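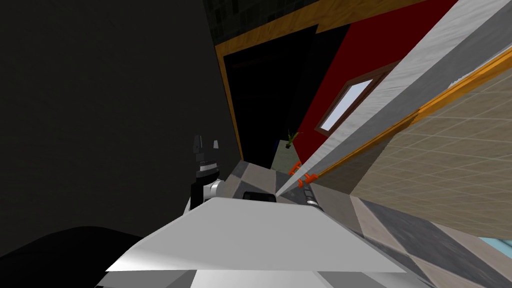

Page last changed: 18 July 2023

About us

Stimstead is a small software company. We write the programs that sit between "pick that up and bring it here" and the thousands of little joint movements a two-armed mobile robot has to make to do it. Planning, control, perception, and a large pile of tooling that holds the three together. We don't build robots and have no wish to. We love the part where the arm has to decide what to do next, and we've arranged our working lives so that we get to do it most days!

How we started

Brahim Alaoui and Zachary Beaudoin shared an office at a firm that made warehouse conveyors, and spent their lunch breaks arguing about motion planners. Brahim thought planners should be quick and a bit careless and be run again whenever the world changed. Zachary thought you should plan properly once and then let a good controller deal with the bumps. They wrote a small test bench to settle it, a set of 16 reaching problems with two scoring rules, and the result was a draw under one rule and a mess under the other. The test bench was more interesting than the argument, so they kept adding to it, and one May they handed in their notice and started Stimstead in the back half of a former printing shop.

The argument is still going. Our planner, Hatarum, has a bit of each of them in it. It makes a full plan for the base and both arms together, hands it over to the controller, and keeps a cheap second planner running alongside that is allowed to change the last stretch of the movement when the object isn't quite where it was expected to be. Anyone who joins us is asked which side they're on within the first week.

What we make

Hatarum is the planner. It takes a model of the robot, a model of the surroundings and a goal, and gives back a path for the whole body. Most of the hard work is in deciding where the base should stop. Park too far from a table and the arm can only just reach, with the elbow nearly straight and no room left to correct anything. Park too close and the arm has to fold itself up like a deckchair. Hatarum looks at the grasp first and works backwards to the floor, and when we first got that working properly there was cheering in the office (and some cake, though the cake had been bought for a birthday).

Benítez is the perception side. It takes depth and colour from a camera, finds the thing you asked for and gives a position, an angle and - this is the bit we're proud of - an honest figure for how unsure it is about each. A plain tube is easy to place across its width and hard to place along its length, and if you tell the planner so, it will choose a grip where the error doesn't matter. We spent a long winter on that one idea. It has changed how the rest of our code is written.

Jumico is the tooling. It started as a folder of scripts for replaying a failed run and grew into something we use all day long. You can stop a run at any step, see what the planner believed at that moment next to what was true in the simulator, change one setting and carry on from there. It draws contact forces as little arrows. It also keeps the random seed for every run, which sounds dull until the first time you need to bring back a failure from last month and can do it with one command.

Why we work in simulation first

Every change to our software goes through simulated rooms before it goes near a machine with motors in it. The nightly set has 600 runs, and we read the failures over the first cup of tea. Some rooms are plain and some are busy, with tiled floors and wooden trim, and corners that are awkward for a wide base to get round. We like rooms with plenty of pattern in them, as patterns are where perception code gets overconfident.

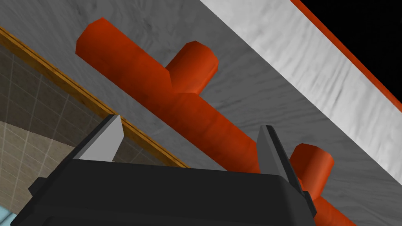
Objects with bits sticking out are a favourite of ours. A smooth rod can be gripped nearly anywhere along its length, but add a couple of short stubs to one side and suddenly the planner has to think about which part the fingers close on, which way round the thing will be when it's lifted, and whether a stub is going to knock against a finger on the way in. A grasp that looks fine from above may be hopeless from the side. We have 182 shapes in the library now, nearly all made of simple cylinders and boxes, and the simple ones find far more bugs than the detailed scans we used to pay for.

Simulation has its faults, of course. Friction is too kind in it. Light is too tidy. Cables don't get caught on things. We keep a list of every time a real robot did something our simulated one never would, and each entry has to end up either as a change to the simulator or as a written note saying why we're living with it. The list is open to customers and they add to it with great enjoyment.

How we work

We write things down. Every feature starts as a page of plain English saying what the robot should do and what it should do when it can't, and the second half is usually longer. Code is reviewed by someone who didn't sit next to the author while it was written. We try to keep changes small, and when a big one is needed we say so early and clear the week for it.

Control code gets a little more fuss than the rest. It runs at a fixed rate and has to answer on time, every time, so nothing goes into that loop until it has been left running for 168 hours on the bench with the timing recorded. That's a full week, and yes, it's slow. We've shortened it twice and been sorry both times.

We also believe in stopping well. If perception is unsure, or the planner can't find a path inside its time limit, the arm should slow down, hold still and say why in words a person can read. A lot of our early error messages were a number and a full stop. Going back and rewriting them was one of the best jobs we ever did - support calls got shorter and we learned a good deal about our own software.

Who we work with

Our customers are mostly robot makers and university groups, with a few workshops who have bought a two-armed machine and would like it to do more than wave at visitors. We help with setting up the robot model, tuning the controllers and building rooms that look like theirs. After that we aim to be needed less and less. The planner's file formats are open and described in full, and anyone can read a Jumico recording without a licence from us.

Students are very welcome. We take two each summer, give them a real problem from the list and let them put their names on the result. The sliding correction in Hatarum, which lets a grip shift along an object by a small amount just before the fingers close, was a student project, and it now runs in every copy we ship.

The people

Brahim looks after planning and most of the mathematics. He draws on the windows with a wipe-off pen and we've stopped asking him to use the whiteboard. Zachary looks after control and the real-time code, and has strong views about clocks. The perception and tooling teams share the long table by the door and swap people between them more often than the company chart would suggest. New starters spend their first fortnight fixing things in Jumico, which gets them into every corner of the code quite quickly.

Getting in touch

If you have a robot that's nearly doing what you want, we'd love to hear about it. Send us a recording of it going wrong if you can, along with the robot model and a sentence or two on what you were hoping for. Write to the enquiries address at the foot of the page and one of the engineers will reply. Visits are fine too, but please let us know a day or so ahead so that someone can come down and unlock the side gate.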